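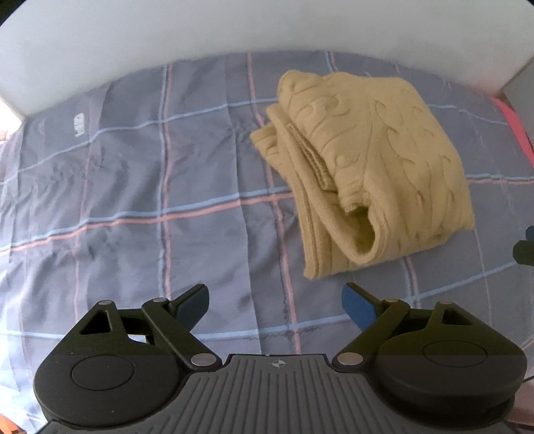 Winter Bedding and Clothing Appeal Opens in May

The Stavar Residents' Association will again collect bedding and warm clothing for households moving into the Cimetti Street apartments. Last year's appeal brought in 300 items, and the Association wishes to thank all who gave.

Duvet covers, sheets and knitwear are needed most. Items should be washed, fully dry and folded before they are brought in. Pillows and electric blankets cannot be accepted. Donors are asked to leave care labels in place — families often need the washing instructions — and to pin a note with the bed size to each cover.

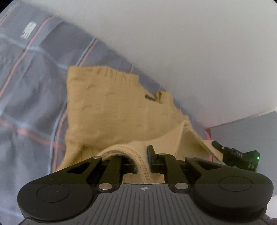
Knitwear in all colors is welcome.

The collection room on the lower floor of Siddiqui Hall will be open each Monday from 2 to 6 p.m. Parking is limited to eight spaces, and the side entrance should be used for large bags. Children's coats will be handled separately by Fouzia Awan, who may be reached through the front office.

Residents who need bedding may apply in confidence to Pirjo Saarinen. No proof of income is required. Applications received by the end of the month will be answered before deliveries begin.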